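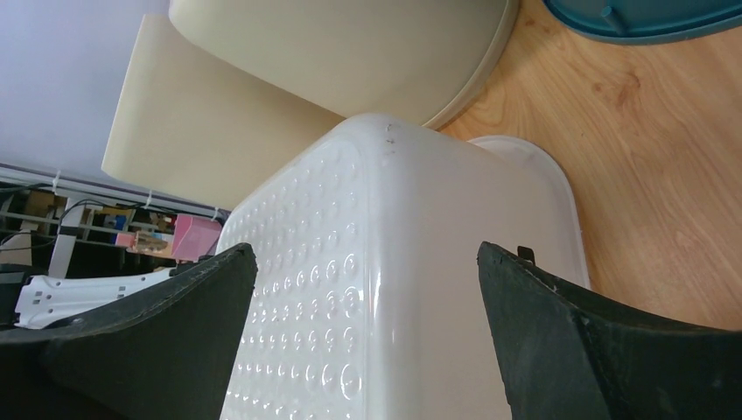 Grarport 邻里问答 > 阳台与露台 > 容器种菜 > 用桶种土豆

阳台上用桶种土豆，能有收成吗？

葵花朝南

大家好！我家阳台朝东南，上午能晒到太阳，下午两点以后就晒不着了。去年种了小番茄和薄荷，番茄一般，薄荷疯长，今年特别想试试土豆。起因很简单，厨房柜子里翻出几个发了芽的土豆，芽又粗又短，看着很有劲，扔了实在舍不得。

家里能用的容器不少，有装过涂料的（洗不干净，不太敢用），有以前腌菜的，还有几个塑料盆，深的浅的都有。想问几件事：容器要多深？超市买的土豆能不能直接当种薯？我看有人说要一层一层往上加土，越高结得越多，是真的吗？还有浇水，我番茄就是浇坏的，所以很怕。

住六楼，土得一袋一袋往上搬，最好能省着点用。现在是三月，如果来得及，这个月就想种下去。先谢谢各位！

土里有货

来得及来得及，三月正好！我在阳台上种土豆种了 3 年，每年挖的那天都跟过节一样，家里小孩抢着翻桶，谁先摸到一个谁就喊。第一年收得很惨，挖出来的比玻璃弹珠大不了多少，第二年摸到点门道，去年那一桶收了 2087 克，我拿厨房秤称的，称了两遍，高兴得拍照发了一圈。所以你放心种，一定有乐趣，产量嘛，看太阳也看水。

按我自己的做法写一遍，你挑着用。

1. 选容器。深比宽重要，我觉得三十厘米是底线，四十厘米就很舒服了。腌菜的旧桶能用，但盐一定要洗透，泡几天，中间换几次水，土豆很怕盐。装过涂料的我劝你别用，吃进嘴里的东西，犯不着冒这个险。浅盆别浪费，拿来种小葱、生菜都很好。底下一定要有排水孔，桶底四周多打几个，侧面贴着底的地方再补一圈，这样即使桶底贴着地面，水也能走掉。打孔我用电钻配木工钻头，慢慢转，转快了塑料会裂。没有电钻的话，去 Grasso 那种五金店问问，我们这边的店员顺手就帮忙打了。

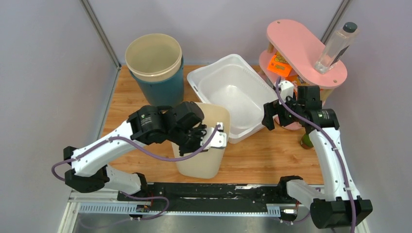 2. 准备种薯。超市的土豆能不能种，要看运气。有些做过抑芽处理，放半年也不动，你那几个已经自己发芽了，说明能长。它和正规种薯的差别在于可能带病，在桶里种影响不大，收完以后土别再拿去种番茄就行（番茄、茄子、辣椒跟土豆是一家，病会互相传）。大的可以切开，每块留一两个芽眼，切面朝上晾一两天，摸着干了、有一层皮了再下土。小的整个种，别切。我现在用的是一个叫 Skergate 的早熟种，黄皮黄肉，蒸着吃特别香，花也好看，淡紫色的。

3. 配土。全用买来的营养土太贵，也太轻，夏天干得飞快。我是一半营养土、一半旧盆土，再拌一点腐熟的堆肥。旧土倒出来晒几天，把老根拣掉，打散就能用，你六楼搬土辛苦，这一条能省不少力气。土豆喜欢松的、稍微偏酸的土，草木灰别撒多了，撒多容易长疮痂，皮上一块一块的，能吃，就是难看。生鸡粪什么的千万别放！

4. 下种。桶底先铺十来厘米的土，种薯放上去，芽朝上，再盖十厘米左右的土。一桶别放太多，贪心的结果就是一堆小豆豆，我第一年就栽在这里。二十升上下的桶，放一两块就够了。

5. 加土。苗长到二十厘米，就往上填土，留顶上一撮叶子在外面，过段时间再填一次，一直填到离桶口两三指的地方。至于“越高结得越多”，我自己试下来没有那么神，早熟种基本就在种薯附近那一层结，填再高，上面也是空的。可土还是要加，土豆见了光会发绿，绿的不能吃。

6. 浇水。你怕浇坏，那就记一个土办法：手指插进去两个指节，觉得干了再浇，一浇就浇到底下流水。平时宁可稍微干一点。开花前后是例外，那阵子正在结薯，千万别让它渴着，忽干忽湿结出来的会开裂，还会长得奇形怪状，我收过一个像小鸭子的。

7. 收。叶子发黄倒下来，就停水，等一周到十天，找块旧床单铺在地上，整桶一倒！这是全年最快乐的五分钟。收下来别洗，阴凉的地方摊开晾一晾，皮会变结实，能多放一阵子。要是嘴馋，花谢了就可以伸手进去先摸几个，皮薄得一搓就掉，拿黄油和盐一拌，真的太好吃了。

再说虫。阳台上最常见的是蚜虫，趴在嫩叶背面，早发现的话拿水冲，冲几天就没了。叶子上要是出现大片水渍一样的黑斑，还往旁边扩，赶紧剪掉装袋扔了，别堆肥，多半是晚疫病，连着下雨的时候特别容易来。

太阳的问题：你说的那种只有上午晒的阳台，我觉得够用，产量会比全天晒的少些，可夏天不那么烤，叶子反而撑得久。桶尽量靠栏杆放，隔一阵子转个方向，苗就不会都往外歪。六楼风大，苗高了拿几根竹竿围一圈绳子，别让它折了。

半勺盐

可以种的，我种过。用布的种植袋也行，透气，轻，不用打孔，收的时候往旁边一翻就好。缺点是干得快，七月得早晚各浇一次，出门两天就蔫了。

发芽的土豆种可以，吃不行，别一边种一边把剩下的炒了哈。

我那袋最大的一个大约 184 克，切丝炒了一小盘，全家一人两筷子，可就是比买的好吃，不接受反驳！

葵花朝南

哇写得这么细，太谢谢了！已经把腌菜桶泡上水了。补问一句，肥要不要追？我手上只有一瓶种番茄用的液肥。

土里有货

番茄液肥正合适！它钾比较高，土豆也爱钾。等苗长到筷子那么高开始用，按瓶上写的浓度减半，两周一次，开完花就可以停了。别用那种催叶子的高氮肥，长出来一桶绿油油的大叶子，看着威风，底下没几个，我隔壁阳台前年就是这样，叶子都伸到我这边来了。

还有，桶的颜色也值得留意。深色的桶被太阳直晒，靠桶壁的土会很热，根不喜欢。浅色的好一些，深色的外面围一圈旧麻袋或者泡沫板就行，再不然就在前面摆几盆矮的挡着，罗勒、小葱都可以，顺手还能多吃一样。浅色的桶要是壁太薄，透光，也建议遮一下，贴着壁长的土豆会发绿。 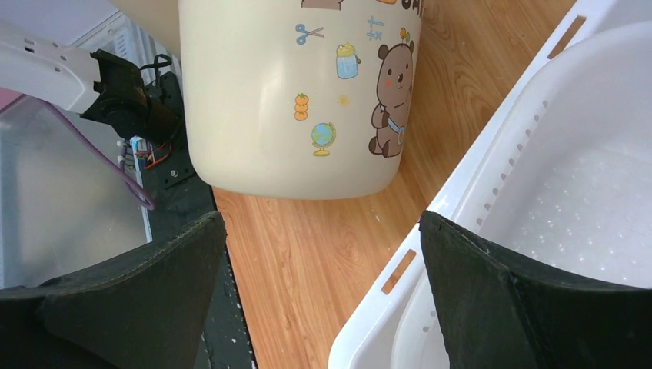 露台大白菜

想接着追肥这个说两句，我的经验有点不一样。旧盆土要是头一年种过吃肥的东西，比如番茄、南瓜，光靠减半的液肥不太够，苗到一半叶色就发淡了。我会在第一次加土的时候拌一小把骨粉或者缓释肥进去，后面基本就不管了，适合懒人。

另外关于加土，也有晚熟品种是能往上多结几层的，我种过一种红皮的，从桶底一直到中间都摸得到，可它要在土里待到九月，占地方占得久。第一次种还是选早熟的吧，六月就能吃上，收完还来得及撒一茬小白菜。

晚疫病那条非常同意，雨季前我会把最底下贴着土的几片老叶摘掉，通风好很多。浇水也对着土浇，别从头上淋，傍晚尤其别淋，叶子湿着过一夜最容易出毛病。

楼主种下去以后来发个进展呀，出苗那几天最好玩了，土面先鼓起一个小包，裂开一条缝，第二天早上叶子就顶出来了。要是两三周没动静也别急着扒开看，三月夜里还凉，慢一点很正常，我有一年就是手欠，一扒把芽碰断了，又多等了半个月。

联系我们 | © Grarport 邻里问答 | 返回顶部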